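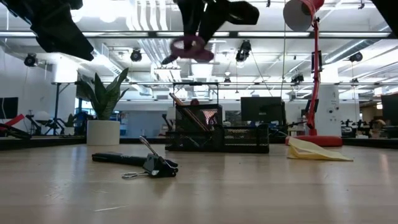
Desk Tidying FAQ: The Questions I Get Most

I've been writing about small desks and the stuff that piles up on them for a while now, and the same questions keep landing in my inbox. So I put my answers in one spot! If yours isn't covered, leave a comment at the bottom and I'll add it when I can.

Why do you like the black wire mesh organizers so much?

Dust falls through, you can see what's inside, and they weigh next to nothing. I like the low, rectangular kind with one taller section, so a ruler can lean in there and the short stuff stays where I can reach it. Mine at home is a Palel and I've had it through two moves (one corner is a little bent, but it still stands up fine).

How do I clean the mesh?

Dry paintbrush first, then warm water with a drop of dish soap. Let it dry all the way before you put paper anywhere near it. I learned that one with a stack of thank-you cards!

Where do binder clips go?

Oh, the binder clips. They tip over, the silver handles stick out every which way, and there's always a marker hiding next to one. I fold the handles flat and clip them along the rim of the organizer. If you've got a big box of 100, keep a handful out and put the rest in a drawer. You're not going to need them all by lunch.

Should markers stand up or lie down?

Lying down is my pick for anything with two tips. Single-tip markers can stand cap down. Just please don't leave them loose on the wood, they roll.

Can a plant live on a work desk?

Yes! Get a snake plant. It grows up instead of out, so a tall one in a plain white pot takes hardly any room, and it puts up with me forgetting to water it. I go by feel: if the soil is dry a couple of inches down, it gets a drink. Keep it to one side so the leaves don't poke you when you reach for a pen.

Do I need a lamp if the room is already bright?

I'd still have one for evenings and gray mornings. A round base that sits flat is easy to wipe around, and I'm a sucker for a red one, shade and arm and base all matching. My bulb is the 60 watt equivalent from Drota, warm white. Check the label inside your own shade before you buy.

What do I use on a light wood top?

A soft cloth, barely damp, going with the grain. Those tiny white threads and scraps show up more than you'd think, so I do a dry pass first. Then I fold the cloth and, yes, half the time I leave it sitting by the lamp. A yellow one is at least easy to find again.

How often do you tidy?

Five minutes at 4:30, whenever I'm at my desk. Loose things go back in the mesh, paper goes in the tray, cup goes to the kitchen. The drawers get done in August and I complain the whole time.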